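Do you really need a decluttering app?

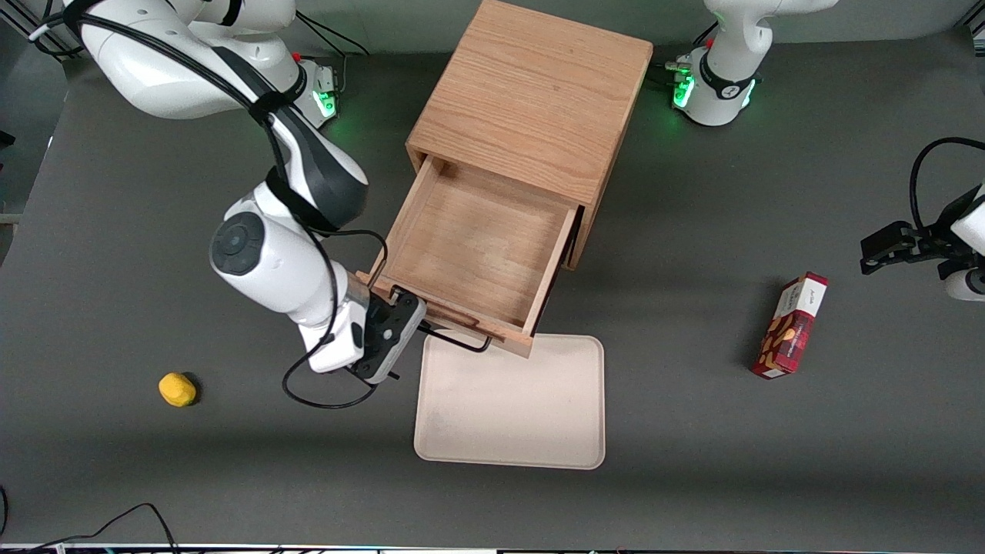 One empty drawer, wire handle and all.

I paid for 40 days of Faleo, which promises a calmer home by having you log everything you own. Everything. I gave up at item 234, most of it cables and birthday candles.

The reviews rave about it. I read a lot of them in May and they all sounded like the same cheerful person - "life changing," every time. My life is the same, except now I get a push notification asking if my spatula still serves me.

Benedikt Kröger swears by the paid tier. He also moved to a bigger apartment that month, so I have my doubts about what did the trick.

I canceled on 6th December. The refund is still "processing."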